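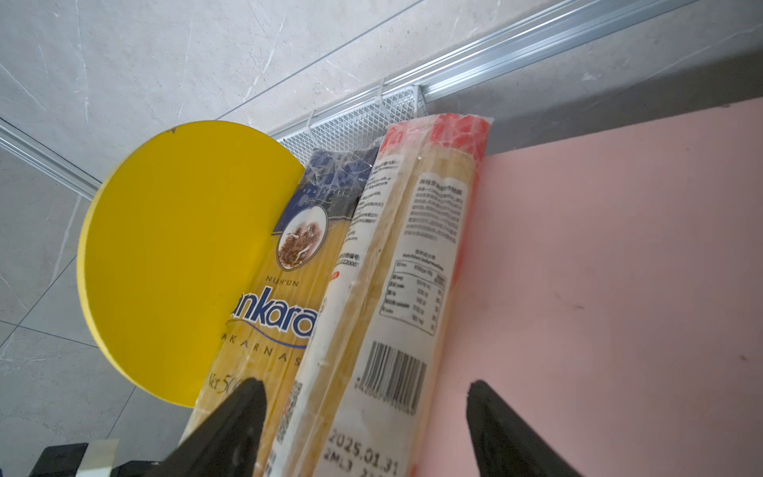 Does the joke land on the ballot?
Speaker notes, Rikance evening talks, 2023-12-13

Start without the title slide. Ask who has shared a political cartoon in the past month. Wait for hands. Then ask who changed their vote over one. Leave the silence alone.

My claim for tonight: political satire gets far more credit than it has earned, and most of that credit is handed out by people who write it. I include myself. I wrote captions for the Dogar for years and told anyone who would listen that we were keeping the council awake.

Slide 2, the Dogar front page with the mayor as a vacuum cleaner. Let them laugh. It was our best seller. Say that the mayor asked for a signed copy and hung it in the outer office, where visitors had to walk past it. Then say the mayor was reelected in May with a bigger margin. Don't claim the cartoon helped. I have no idea if it helped, and that is the point of the next part.

Slide 3, the Riltness survey. Go slowly, people write this down.
– 511 adults, all in Rikance and Kornum
– over 40 percent said satire "makes politicians behave better"
– 3 percent could name a politician who had behaved better

Read the last line twice. Then be fair to the other side: one survey, two towns, and the question was loaded. "Behave better" could mean anything from resigning to returning a phone call. If someone from the floor attacks the wording, agree with them and move on.

Nicknames. This is the part I would keep if time is short. A nickname is supposed to cut a politician down. Look at what happens in practice. The first week it stings. By the third week the supporters are using it. By the next campaign it's on a T-shirt, sold by the candidate. Kornum example: the deputy we called the Weathervane. The deputy's own leaflet had a little rooster on it, and the slogan said "Always facing you." We gave away that rooster for free.

(Pause for water.)

Costume and cartoon comparisons. Putting a party leader in a cape or a mask feels like an attack, mostly to the person drawing it. To a reader who half follows the news, the leader is now a character from something they liked when they were nine. I'm not sure who comes out ahead there. Skip the slide with the submarine, the joke needs too much setup.

Expected objection: "Dictators ban cartoonists, so cartoons must be powerful." Good objection, don't brush it off. My answer is that touchy people ban plenty of things, and a ban shows us what annoys them. Whether the cartoon would have moved anybody is a separate question. I do think the people who draw under threat deserve more respect than I deserve for the vacuum cleaner.

What would change my mind: a local race, a joke printed before the vote, and some sign afterward that voters remembered the thing behind the joke – the contract, the missing minutes, the bus route. I went back through 65 Dogar covers looking for one. I found two maybes. Show both and let the room argue.

Last slide is the reading list. Questions until they want the hall back.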